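Getting People Through the Door at Clesonero
Project report, Hospitality and Lodging, spring term
Muthoni Athumani

So my project was about check-in at Clesonero, a hostel up by the lake with 89 beds. I picked it because I stayed there once on a school trip and spent most of the first evening standing in a line with my backpack on (not fun!). I wanted to find out where the time goes and whether a small place could fix it cheaply.

Edgars Rebane runs the front desk and let me sit behind it for four shifts in February. I wrote down when each guest got to the counter and when they walked off with a key. I ended up with 262 check-ins in my notebook, and by the second night my handwriting was so bad I had to throw a couple of lines out.

What I saw

The bus gets in at 5:40 and pretty much everybody comes in at once. Saturday was the worst. Asking for ID was quick, and so was paying. The slow part was the talking: where's the kitchen, when are quiet hours, can I have a lower bunk, do I need my own towel. Edgars answered the towel question so many times that I started mouthing it along with him.

Bunk requests were the other big one. They're kept on paper in a binder, and the binder lives in the office, so every request means a walk to the back and another walk out again. 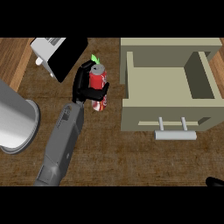
What we tried

Birutė Paulauskas, my project partner, made a one-page welcome sheet with the house rules, a floor map and the towel price. We handed it out in the line, before people got to the desk. We also moved the binder to the counter, and I still can't believe how much that helped.

We only got to test it on one shift, so I don't want to oversell it. The line was gone before seven, though, and Edgars got to eat his dinner while it was still warm. A few guests never looked at the sheet and asked about towels anyway.

If I did this again I'd go back in summer, when the campground is open too, and I'd get the sheet translated first.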